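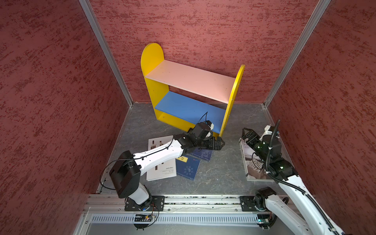 We've been swapping gripper fingers at Unemitz for most of May, and I've finally got enough to put up a proper gallery page. I love this stuff! The question sounds simple: can a pair of arms tidy books onto a kids' shelf using the same parallel grippers for every book, or do we need different fingers for the thick ones and the floppy ones? A book is a wonderful test object. It's flat, it's slippery, it opens when you least want it to, and two books of the same size can behave like completely different animals depending on the cover. The set-up is two arms sharing one rail, so either can take the near side of a book and leave the far side to its mate, and with both shelves bare and four books down on the floor there's plenty of room to try any approach angle we fancy.

Fingers first. Jucélia Toledo cut us two sets, and we've nicknamed them Laltport (stiff, narrow, a thin lip at the tip) and Paiva (wider, with a softer pad). Laltport is brilliant at sneaking under an edge. Paiva is far kinder once the book is off the ground, and it forgives a sloppy approach – mine are usually sloppy.

We ran 60 picks with Laltport and 60 with Paiva, same books, same order. Jucélia's spreadsheet has all of them, including the ones I'd rather forget. Laltport won on paperbacks, Paiva won on anything with a hard cover, and the glossy dust jackets beat us both ways until we slowed the closing speed to 40 per cent.

Then there's the controller side, where I got really carried away. Our old one treated the arms as two separate machines and passed messages between them. Sododari, the new one Brian Nyaga has been writing, plans both together, and you can feel the difference straight away in a shared lift. The old one would have one arm tugging a bit ahead of the other, and the book would slowly turn like a steering wheel. With Sododari the whole thing looks calm. Gorgeous, really!

Two grippers on one hardcover, left edge and right edge, is my favourite colour of problem: black book, gold title, nowhere to hide if the arms disagree.
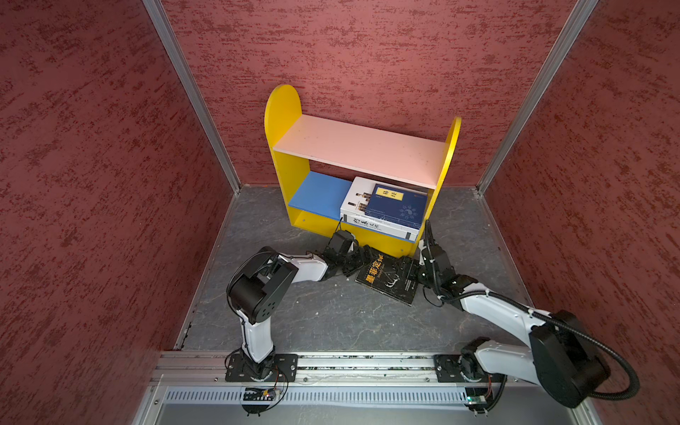

Benedek Borbély wrote in to ask whether we'd tried the shared lift with a different finger on each arm, Laltport on the left to get under and Paiva on the right to hold. His own tests with mixed fingers went well on boxes but he never got around to books, and he reckons the stiff side will end up carrying most of the load unless the force limits are set separately.

We haven't, and now I can't think about anything else. Brian says separate limits are an afternoon's work in Sododari, so mixed fingers are next on the bench, starting with the hardcovers.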